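From: Lorne MacDonald
To: home-manipulation list
Subject: Re: [Wutby] door drop, root cause

Nayeli Taipe wrote:
> We've closed the ticket on the door drop. Log shows the arm lost
> grip at 1525 in the run, 3 seconds after the release command was
> queued. Drarkurex say it's a timing fault in their gripper driver
> and the patch covers it. Kenneth has it installed. Unless anyone
> objects we go back to unattended runs at Gildale.

I object.

I read the same log. The release was queued, yes, but wrist force was climbing well before that and the controller did nothing. A timing patch doesn't explain the force. It explains why the fingers opened when they did, and I'd like to know why the arm was still pulling on a door that had already reached its stop.

Also, "the patch covers it" is Drarkurex's phrase. Has anyone outside Drarkurex run it? The last fix they sent us was tested on a bench with no door attached. Vinzenz asked for their test record and got a slide.

My guess is the policy doesn't know where a dishwasher door ends. It learned the motion from people, and people feel the stop through their hands and ease off.

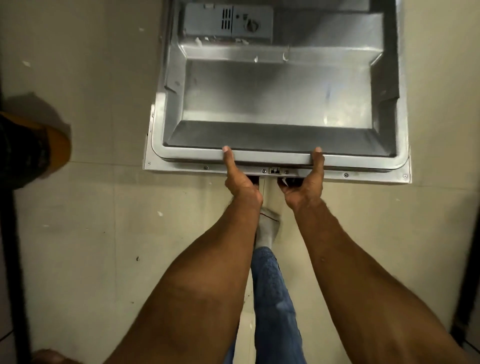
None of that feel gets into the training set. We log where the hands go and leave the load out, then act surprised when the arm leans on a hinge. I raised this in May and was told 2000 more demos would smooth it over. We're at 168 on this door and the force trace looks the same to me.

Before anyone goes unattended I want:

- the force limit set in the controller, where the policy can't override it
- the failed run repeated with the old driver and with the new one, same door
- the e-stop moved to where a person can reach it with the door down

Blair, can you do the second one on the Eberhard arm? If the force spike goes away with the new driver I'll withdraw all this. Until then please reopen the ticket.

Lorne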